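Fri 20 December

The museum closed to the public at noon and the textile store was quiet for the remainder of the day. The condition survey of the Gulstead ryijy rugs and coverlets has now reached the end of its second bay. Sixteen pieces were examined this week, which brings the total to 128 out of a collection of 997. The rate is slower than the plan agreed in April, and the plan will have to be amended.
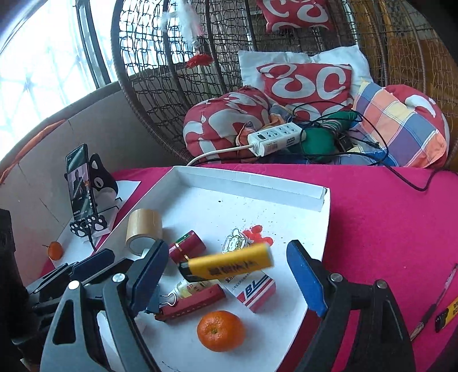 **Leena Hyvönen**
*Keeper of Textiles, Oscombe Museum*

The morning was given to the large red and ochre rug from the Millet bequest. It was unrolled face down on clean tissue, and Helmi Räsänen took the warp count at both ends while I recorded the selvedges. The pile is sound over most of its area. There is old moth damage along the lower border, with bare knots in a strip the width of a hand, but no fresh frass and no live insects. A previous owner had nailed the rug directly to a wall. The nail holes have rusted at their edges and the ground weave has pulled into points between them. I do not propose to treat the rust at present. The holes are to be supported from behind with dyed wool patches, stitched and not glued.

There was some discussion of how the rug should be shown next year. Sotiris Deligiannis favours a full hanging on a hook-and-loop band, as we did with the church coverlets. I have asked him to consider a sloping board instead. The rug is heavy, the upper border is the weaker of the two, and a vertical hanging would place the whole weight on the part least able to bear it. He will draw up both arrangements and cost them. The decision rests with the display meeting in the new year, and my view has been entered in the file.

The afternoon was less satisfactory. Seven of the older coverlets were found to be folded in quarters in their original boxes, although the register states that they were rolled some years ago. The creases are hard and in two cases the linen has split along them. All seven have been padded with tissue at the folds as a temporary measure and moved to the flat drawers. The register has been corrected in pencil, with my initials, until Eetu Hämäläinen can change the database entry.
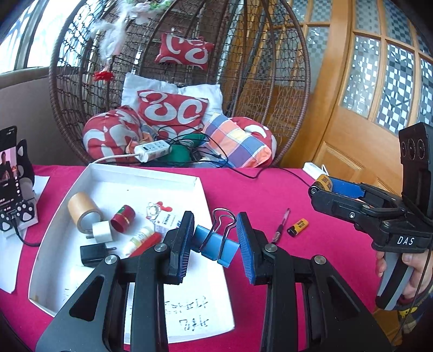 It should also be noted that the rollers delivered for the third bay are of the wrong diameter. They are suitable for table runners and small bands, and I have kept a number for that purpose, but a pile textile wound on so narrow a core would be strained on its outer face. The rest are to be returned. A note has been left for Tiina Honkanen, who placed the order from the correct figures and is not at fault.

Light readings in the long gallery were again higher than permitted at the western end. The blind does not meet the sill and, on a clear winter afternoon, a low band of sun reaches the end case for the better part of an hour. The embroidered bodice in that case has been taken off display and a printed card put in its place. I would prefer to see the case moved altogether – the same complaint appears in my entries for last winter.

Humidity in the store was steady. The pest traps were changed on both floors and the old ones labelled and bagged for counting. Two clothes moths were found in the trap nearest the loading door and none elsewhere.

A letter came from a lady in Gulstead who owns a wedding rug woven by her great-grandmother and asks whether it may be washed at home. I have replied that it should not be, and have offered to look at it here. She writes that the initials and the year are worked into the upper corners in blue, in the manner of our own Gulstead pieces, and I should very much like to compare the knotting.

The store was locked at half past four. Work resumes with the third bay, beginning at the bottom shelf.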